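4.2 Steamed bun transfer

Second task in the Clestura set, run on the same two-arm station as the lid task in 4.1. Buns go from steamer basket to plate, one at a time. 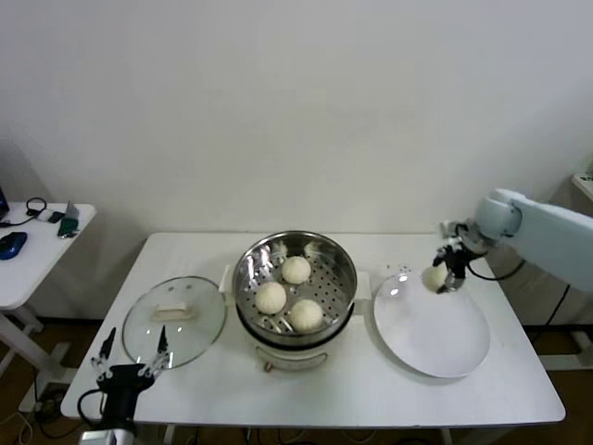

Figure 3. Bun transfer, right arm over the plate with one bun in the gripper, three still in the basket. Lid on the table to the left of the pot.

4.3 Data and training

We collected 142 demonstrations by teleoperation, all by operators who had done the lid task before. Pot position was changed between demos, plate position too but less. Total after cutting idle time: 2966 short clips. Same policy network as 4.1, no changes to the image size or the action chunk length. Training on the Brirkby split only – the Onuoha split has no soft food in it, so it was left out here.

One change from July. Finger closing used to be a binary open/close command, and that dented the buns badly. We now predict a target width at each step and cap the closing force. Cap was set by hand, not tuned much.

4.4 Results

100 test trials per method, 2 methods: binary closing and width prediction. A trial counts as a success only if the bun ends up on the plate with no tear in the skin. Small dents allowed. Width prediction did better on torn skins, as expected, and was a little slower per bun. Most of the remaining failures come from the approach – the fingers touch the basket wall on the way down, the arm stops, the policy does not recover. Buns sitting close to the wall are the hard case. Buns in the middle rarely fail.

Steam was a smaller problem then we feared. Wrist camera fogged in some trials but the head view was enough to finish the reach. We did not test with the wrist camera removed.

Slips during the carry were rare and mostly happend with off-center grasps. Re-grasping is not in the demos, so the policy never tries it. Per-trial logs are in the Flalomcombe release, version of 8/18/22.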